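Home | About us | Meetings | Workshop hours | Contact

Hilonum Shared Workshop
Minutes of the members' meeting, Jun 23, 2021
Place: Brotside building, ground floor
Present: 12 members. Apologies were received from two members.

1. Minutes of the last meeting
The minutes were read and accepted with one correction: the key deposit is for one year and is not paid every month.

2. Small parts and bins
The meeting discussed how we keep hand tools and cable. Several members said that they lose time looking for a wrench or a screwdriver which somebody left on a table. It was proposed to use blue bins for cable and green bins for small parts, and to put hand tools back on the wall board at the end of each day. One member asked if cable must be coiled before it goes in the bin. After some discussion it was agreed that yes, it must be coiled and closed with a tie.

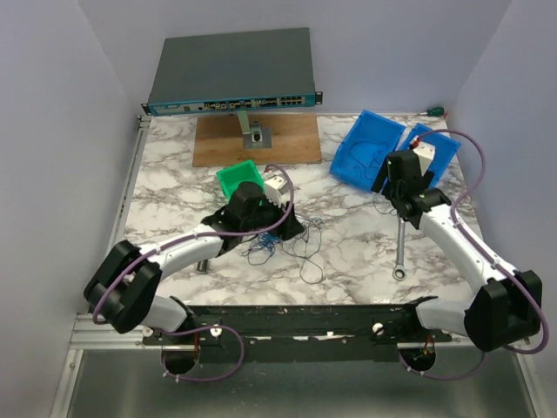

The meeting also agreed that wrenches and screwdrivers should not be stored in the bins together with cable. The price for new bins from Hoarau is 28 each, and we need 7. This is roughly 200 in total and the meeting approved it. The order will be sent before the end of this month.

3. Table tops
A question was asked about the marble pattern covering. Some members like it, but others find that small gray screws are difficult to see on it. It was decided to keep the covering for now and to speak about it again in August.

4. Risia room
The Risia room needs a second shelf for long boards. Two members offered to measure the wall. No money was approved for this yet.

5. Other matters
The broom from the entrance is missing. Members are asked to look in their own rooms.

The next meeting will be in August. The day will be put on the notice board.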